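Jurton Oval Sock Hanger, white

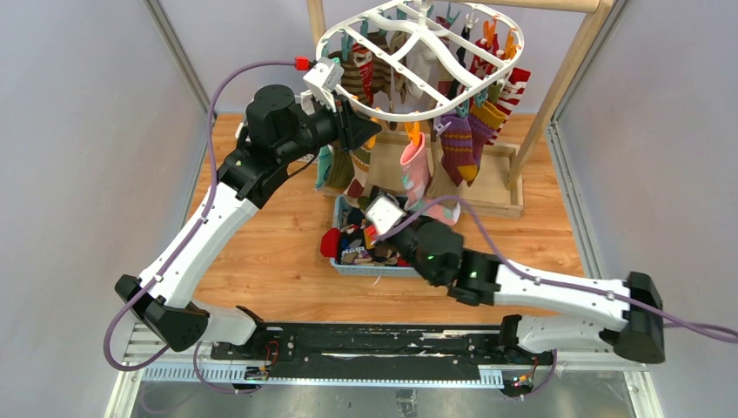 We sell four kinds of sock dryer and we were not keen to take on a fifth. Most of them promise to change your laundry day, and most end up at the back of the airing cupboard with half the pegs gone. The Jurton is a plain thing: an oval of white plastic with clothespins fixed to it, and a hook to hang it by. What won us over was the shape. A round hanger wants clear space on every side, while an oval one can go on a stand like the wooden one here and still leave you a long edge to work from. The pins come in mixed colours, orange, teal and white among them, and we could not find any practical use for that. If you have a basket of odd socks like the light blue one on the table, you will still have to find the pairs yourself.

Price: 15.00
Stock code: 848
Weight: 261 g
Availability: in stock, next delivery from Jurton due in October
Stand and basket not included

What the maker says, and what we think

Jurton says the hanger "halves drying time". Compared with what? Socks dry faster on a hanger than in a heap, and so they would on a piece of string. We tried it against our usual Zover rack in the back room and could not tell the difference by the next morning. Buy it to save space, by all means. Don't buy it for speed.

Jurton also says the pins "never mark". On ordinary cotton socks we saw no marks worth mentioning. On thick wool ones there was a small dent at the cuff that went after a few minutes of wear. We would not hang anything delicate from it by the pins, whatever the box says.

The pins

These are the part that fails on cheap hangers, so we paid them the most attention. The springs are stiff when new, a bit too stiff for small hands or sore ones, and they ease off with use. Each pin is joined to the rim by a short plastic link. The links are the weak point — if you tug a sock downwards instead of opening the pin, sooner or later a link will go. Spare pins with links are sold in packs of 3 and they do fit, although the colours are whatever comes out of the bag.

Where to hang it

The hook is meant for a rail, a shower bar or a stand with an arm. It grips a thin rail well and a thick one badly. Outdoors it swings in anything more than a light breeze, and we would bring it in on a windy day.

Load it evenly. With all the heavy socks at one end it tips, and the socks at the low end bunch together and stay damp. Peg by the cuff or by the toe as you like. We have heard strong opinions on both sides and seen no proof for either.

Compared with the others we stock

The Bravard folding hanger packs flatter and costs more. Its hinge worked loose on our shop sample, but we have had only one complaint from a customer, so perhaps ours was a bad one. The El Idrissi steel hanger will outlast everything else on this page and is the one to get if you have the money and a strong rail. It is heavy, and the pins are sold separately, a habit we don't much like.

Care

Wipe with a damp cloth. Keep it off radiators and out of strong sun when not in use, as white plastic of this sort tends to yellow.

Returns

Unused hangers can come back in the original box. Broken pin links are covered for the first year. Broken hooks are too, provided the hanger has been used for socks and small items and not for wet jeans — we can usually tell.

Page checked by Tiburcio Huerta, household goods. Orders placed by noon on Friday go out the same day.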